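The hide at Flodus had a tin roof, and in October the rain on it made talk difficult. Ojārs Adomaitis liked it for that reason. He got there at ten to seven, propped the door with his bag to let the damp smell out, and opened the two flaps on the lagoon side.

The tide was still going out. There were dunlin along the near mud and a line of curlew standing on the far bank with their heads in. He wrote the time in the book and under it the wind, southwest, and then he wrote dunlin and left a space for the number.

Ilze Venckus came in at a quarter past with her hood up.

"Is it here?" she said.

"I haven't looked."

"You've been sitting there and you haven't looked?"

"I've been doing the dunlin."

She set up her scope beside his and began at the left, by the sluice, where the bird had been on Wednesday. It had been a small wader, pale, on its own. Sarmīte Lepik had seen it for nine minutes in poor light and had written broad-billed sandpiper in the book, in ink, without a question mark. By evening the news had gone out as far as Kunano, and the next morning there were 27 people on the seawall and no bird.

Ojārs had read the entry several times. It was a good entry. She had the bill, kinked at the tip, and the double stripe over the eye. She had drawn the head in the margin. What bothered him was that she had drawn it facing right, and the bird in her notes was walking left the whole time, toward the sluice. He had not said this to anyone.

"Two hundred and something," Ilze said.

"What?"

"Your dunlin. I'd say 300 with the ones behind the island."

He counted them again in blocks and got 300 or near enough, and wrote it down.

Rasa Vanags had kept the records for that stretch of coast since before the seawall was raised. She had turned down a gull of his once, eleven years back, and he still thought about the gull. She would be the one to decide about Sarmīte's bird. She had called him on Thursday night and asked what he thought, and he had said that Sarmīte was careful. Rasa had said that she knew Sarmīte was careful, that wasn't the question. Then she had talked for a while about her knee.

The rain let up before eight. The curlew woke and walked down onto the mud, and a few minutes later Sarmīte herself came along the path from the Butkienė side with Chia-jung Yau, who was new that fall and carried everything he owned in one pack. They squeezed onto the bench. Four scopes was one too many for two flaps, so Chia-jung used his binoculars and leaned.

"Anything?" Sarmīte said.

"Dunlin," said Ilze. "Curlew. Ojārs has a redshank he's pleased with."

"I'm not pleased with it."

Sarmīte poured tea and didn't offer it around, and he could tell by that that she had heard from Rasa. She drank half of it looking at the wall, where someone had pinned the tide tables and a postcard of the lighthouse at Jilano.

"She wants a second observer," Sarmīte said. "I told her there wasn't one. She said she was sorry, but on one set of notes she didn't think she could."
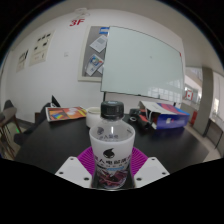 "She might hold it over," Ojārs said. "She does that. She holds them until there's a better one to compare."

"I don't want it held over."

Chia-jung had not spoken yet. He had his elbows on the shelf and his binoculars pointed well right of the sluice, at the strip of weed below the island.

"What's the one behind the two dunlin?" he said. "By the post. It's smaller."

Ilze swung her scope first. Ojārs found the post, lost it, and found it again. The light was flat and gray and there was a good deal of water on his lens. He saw two dunlin feeding with their backs to him and, between them, part of something pale.

"How far is that?" Chia-jung asked.

"To the post? 60 yards," said Ilze. "Wait for it to come out."

Sarmīte had put the cup down but she hadn't moved to her scope. Her hands were on her knees.

"Don't you want to look?" Ojārs said.

"You look. All of you look, and don't say anything until it turns."

So they looked. One of the dunlin ran forward and the other went after it, and the small bird stayed where it was, head down, pushing its bill into the weed. It worked along a foot or so to the left. Ojārs reached for the pencil without taking his eye away and knocked it off the shelf, and left it there.

"It's turning," said Ilze.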